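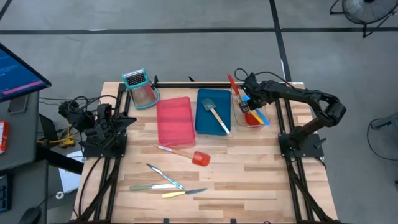
A box grater, a spatula and two trays, none of them asking for a login.

The recipe was for potato pancakes. I know this because it said so in the title, and then again in the first sentence, and then it asked me whether I would like to receive more potato pancakes by email. I said no. It asked if I was sure. I scrolled past a paragraph about the author's feelings toward autumn, past a second paragraph on the potato in history, and reached the ingredients at the exact moment the page decided to reload itself and put me back at the top.

I would like to speak up for the index card.

My family had a tin of them. It once held Hultinetti butter cookies, and it still smelled of them if you put your nose right in, and inside were the cards, in no order that any living person could explain. Soup was behind cake. Something called "Good Beans" was filed under what I think was L. Each card had a list, a temperature and maybe four lines of instruction, and the instruction assumed that you had met food before. "Make a dough." "Bake till done." One of them, for a cabbage dish, ended with the single word "Careful," and to this day I don't know of what. I have made it many times, and I've been careful in a general way throughout.

Nothing on those cards ever moved. I feel this point gets too little attention. You could set a card against the flour and walk away from it, chop an onion, cry a bit, come back, and there it would be, at the same step. My phone goes dark after 51 seconds. I timed it, over a pot of something that was burning. To wake it I have to touch it with a hand that has lately been in an egg, and it doesn't recognize the egg.

The answer, I was told, was an app. Everybody had an app. Mine was called Jemico, and it promised to gather all my recipes in one place, which I pointed out was what the tin did, but I was already at the screen where you pick a little picture of yourself. I chose the carrot. Over the next few months I saved 274 recipes to Jemico, and I can tell you how many because it congratulated me. I had cooked two of them. One was toast with things on it.

That's the trick of the stuff, I think. Saving a recipe gives you most of the pleasure of cooking it and leaves you nothing to wash. I would lie in bed at night saving lamb. I don't even especially like lamb. The tin held maybe a shoebox's worth of meals for a whole family over a whole lifetime, and no one looked into it and said there was nothing to make. I have looked into my phone, with its 274 dinners, and ordered a pizza.

Then there are the comments. I hold that the comments under an online recipe are the great comic novel of our time, and I'd happily leave them alone if they weren't also where the actual instructions are kept. The recipe says one cup of milk. Down below, somebody explains that it should be half a cup, and somebody else used no milk at all, swapped the potatoes for yams, left it in too long and gave it one star. There were 812 comments under my potato pancakes. I read far more of them than I should have, standing up, with a bowl of grated potato going gray next to me. A long quarrel had broken out about squeezing. I took the side of the squeezers and I'm prepared to say so in public.

The cards had comments too, of course, but they'd been edited down over the years by people who had to share a kitchen. "Less salt." "Not for company." On the back of the plum cake, in a different pen, "Better than hers," and no hint of who she was. I have my suspicions. You can't get that from stars.

I'll be fair to the other side, since it's only polite. The cards were a closed shop. If your family didn't cook a thing, you didn't know it could be cooked. I was a grown adult before I met a decent curry, and I met it on a screen, posted by a stranger in Sturusau with very firm opinions on mustard seeds and, God bless them, no memories of autumn. I've made that curry more often than anything out of the tin. The same screen taught me that you can roast a radish. I could have done without that one, but I'm glad I was told.

And a card can be lost. Ours had one for walnut rolls, known in the house as the Pîrvu rolls after the bakery they were copied from, or stolen from, depending on who was telling it. It went missing one August, during a move, and has not been seen since. I have tried every walnut roll on the internet. They're fine. Some of them are very good. They all take "under an hour," including the one that says further down to leave the dough overnight.

So I have made my peace, of a kind. When I find something on a screen that's worth cooking twice, I get out a card and copy it down by hand, which takes long enough that I find out whether I mean it. The potatoes, the one onion, the egg, the flour, the salt. Grate, squeeze, fry. I wrote it small to leave some room on the back.

The curry has its own card now as well, with a yellow thumbprint on it that I'm rather proud of. I filed it behind "Good Beans." As for Jemico, I tried to close my account, and it wanted to know what it had done wrong, and would I care to tell it in a short survey. The carrot looked very sad. I haven't filled it in yet.

Posted 4/21/21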